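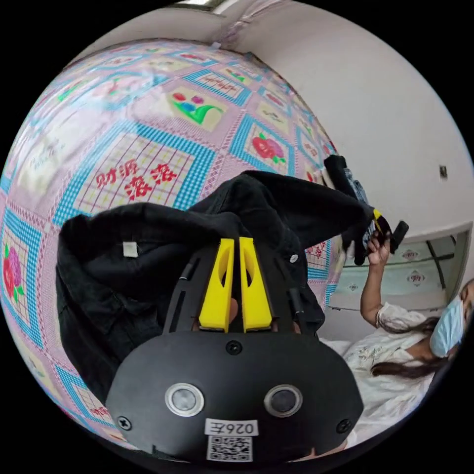 April, bench book, dye room. Black overdye, continued from the last entry.

Bath made up at 9.15. Reactive black from Farkden, new tub, mixed to a paste with a little cold water before letting it down. The new tub pastes better than the old one. The old one had a crust under the lid and I sieved it twice last month and still got specks on the pale end of the test strip. Have written OLD on the lid and moved it to the bottom shelf. Please don't use it for anything that matters. It will do for rags.

Recipe as before except for the salt. Goods weight 400 g dry, taken on the Grullov scale after the garment had been on the rack overnight. The scale drifts if the extractor is on. I weighed with the extractor off, then on, and the reading wandered by more than I would like, so the off reading is the one used. Whoever next has the scale on the side bench: it wants to go on the stone slab, away from the duct.

Salt added in two lots instead of three. The reason for three was levelness, and the last batch in three lots was no more level than the one before it in two. It does cost time. Lots added to the side of the vessel, garment pushed across, stirred until no grains could be felt under the paddle. Soda ash dissolved separately in a jug and added when the bath had settled. I did not rush this one. The streaks on the sleeve in the March piece I put down to adding the soda too near the cloth.

Temperature. The Halliday heater plate overshoots on the first climb and then sits low. Set a little under and corrected by hand. The probe and the glass thermometer disagree by 2 degrees, with the probe reading high, same as all winter. I have been working to the glass. If the entries before Christmas look warm, it is because they were taken from the probe, and I have not gone back to correct them.

Stirring every 5 minutes for the first part, then when I remembered. I went to take a delivery in the middle of it and the garment sat with a fold above the liquor for an unknown length of time. Noted in case the shoulder comes out thin.

11.40. Out of the bath, first rinse cold. Water ran very dark, then purple, then a sort of slate. Second rinse warm. The purple is normal with this dye, the red part of the mix comes off first. Third rinse nearly boiling with the soaping agent, held, then poured off. Still some colour in the pour. Repeated. Less. Repeated again and stopped when the sample in the white cup looked like weak tea, and this is not a measurement. We need a proper stopping rule. Suggestion: fill the small cell from each rinse, line them up on the white tile, and stop when two in a row can't be told apart by eye. Cheap, and better than tea.

Seams. The seam thread has not taken. It was to be expected, it is polyester, and the shop label does not say so. On a black garment going to black it doesn't show, the thread being black to begin with, but on the faded one it now sits darker than the cloth did and about level with the cloth after dyeing. For any garment that was pale first, tell the owner in writing that the stitching will stay pale. We had the argument over the green jacket and I don't want it again.

Dry rub. Did the dry rub on the offcut from the hem of the trial piece, standard white cotton square, block weighted as usual. Mark on the cotton very faint. Grey scale by eye in the north window, I make it four to five. Wet rub is the poor one as always. Square soaked and squeezed out, same strokes, and it came away with a definite grey. I make it three. A second pair of eyes had it between two and three. Entered as the lower of the two, since nobody ever complained that a garment was better than the sheet said.

Things I think may be behind the wet rub, in no special order. Hard water: the kettle in there is white inside and we rinse straight from the tap. Not enough soaping. Too much dye for the weight of cloth, so that the surplus sits on the surface and has to be washed off instead of fixing. I lean towards the last. The Farkden sheet gives a range for black and we have been at the very top of it since the autumn, when somebody felt the results were a bit brown. They were brown because of the old tub.

Plan for next run: drop the dye by a fifth, everything else the same. If the depth holds, drop again. Don't change the salt as well. I know I changed the salt today. It was a mistake to do it on the same day as the new tub, and the two can't now be told apart from this run alone.

Fixing agent. There is a half bottle of Fledeto fixative at the back of the cupboard. Tried it on one strip out of curiosity, cold dip, no rinse after. Wet rub on that strip was better by a half step, maybe. Handle was worse, slightly tacky when bent, and the shade went a touch greener. Not keen. It also hides the fault we're looking for. Leave it out of the trials and keep it for rescue jobs.

14.30. Drying. Flat, away from the radiator, turned once. The last one was hung from the shoulders and grew in the length. I measured it before and after and it was well outside anything a customer would accept. Flat drying takes up the whole of the long bench, so nothing else got done there in the afternoon. If we are going to do this for every piece we need another mesh rack. The old one has rust at the corners and has already marked a white shirt.

Shade, once dry to the touch. Good neutral black under the tubes. In daylight by the door a slight lean to blue, which I prefer to the brown. Under the warm lamp in the office it looks dead black with nothing in it at all. The old strip beside it looked like coffee. Levelness good across the front and back. The shoulder that was above the liquor is fine as far as I can see, though I would like to look again once it has been pressed. Pressing through a cotton cloth only. Direct iron gave the shine on the January piece and it never came out.

Water use. Someone asked. Dye bath plus all the rinses came to 150 litres by the bucket tally on the door. The tally is in pencil and there is a smudge where a bucket may have been struck off or may not. For one garment it is a lot. Most of it is rinsing, and most of the rinsing is surplus dye, so the dye reduction above should pay twice. I will keep the tally for the next run too, in pen.

Waste. Exhausted bath neutralised before it went down, checked with a strip, checked again after standing. First check read high because I hadn't stirred. Drain slow again. Hair and lint in the trap, cleared.

Stock. Soda ash low, enough for one more run, perhaps. Salt plenty. Gloves: only the large left, and they let the liquor in at the cuff, hence the state of my wrist. White cotton squares getting short, and please cut new ones from the washed bolt on the left and leave the other alone. The other still has size in it and gives a flattering rub result.

For the next entry:
Reduced dye, same salt as today, same tub.
White cups for the rinses.
Scale on the slab.
Rub test again on today's piece after one domestic wash, and after a few more if there's time.
Find out whether the softened tap in the back kitchen can be run to the dye room on a hose. If it can, one run on soft water only, nothing else altered.

16.50. Looked at the strips again before shutting up. The fixative strip has lost the tackiness now it is properly dry. Shade still green. Opinion unchanged. Extractor left on low for the smell from the soaping agent, off at the wall when last person goes.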